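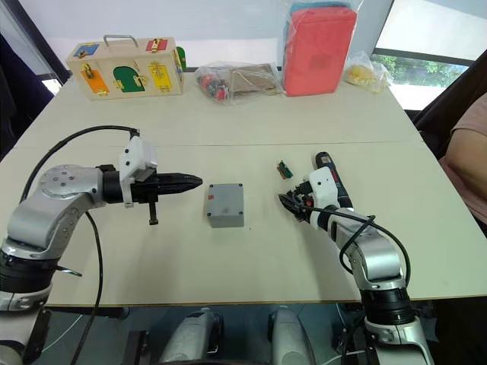

Bailly Bench Set: Data Card

1. Summary

The Bailly Bench Set is a collection of images and written records concerning small fastening tasks carried out at a tabletop. It covers the hand tools, enclosures and practice boards commonly found on a light assembly bench. The set is maintained by the Danau workshop program and is released for teaching and non-commercial research.

2. Contents

The release contains 820 image records and 350 task notes. Each record has an identifier, a bench layout code and a list of the principal items present. Task notes are plain text files of up to 50 lines, written in Australian English, and use the item names given in section 3.

3. Item names

Power drill. Any handheld drill or driver. The colour of the handle is recorded where it can be seen, for example "drill, dark blue handle".

Enclosure. A rectangular plastic box with screw holes at the corners. The grey enclosure is normally placed at the centre of the near table section. Markings on the front face are recorded by colour only.

Lock board. A light wooden box with a metal carrying handle on top. Its home position is at the left of the row along the back edge.

Small part, unclassified. Any small item whose purpose cannot be settled from the image. A piece with a green edge and yellow-brown stripes, which may be a bit holder or a connector block, is entered under this name.

4. Bench layout

The bench is a white laminate table made of two joined sections. The seam between them divides the working area from the storage area. Items in use belong on the near section and items at rest belong in a row on the far section. Layout codes begin with N or F accordingly. An item lying across the seam takes the code N.

5. Known limitations

Screw sizes and drill settings were not recorded. The terms "drill" and "driver" were used interchangeably in early notes and have been merged. Fasteners are under-represented, and users who require them should consult the Filach supplement, which holds a further 1,000 close-up records.

6. Maintenance

Version 2 was issued on 12/02/2018. Item names were revised by Thaís Tavares and layout codes were checked by Szu-yu Man. Corrections should be submitted to the program office with the record identifier and the proposed wording. Accepted corrections appear in the next version, and identifiers of withdrawn records are not reissued.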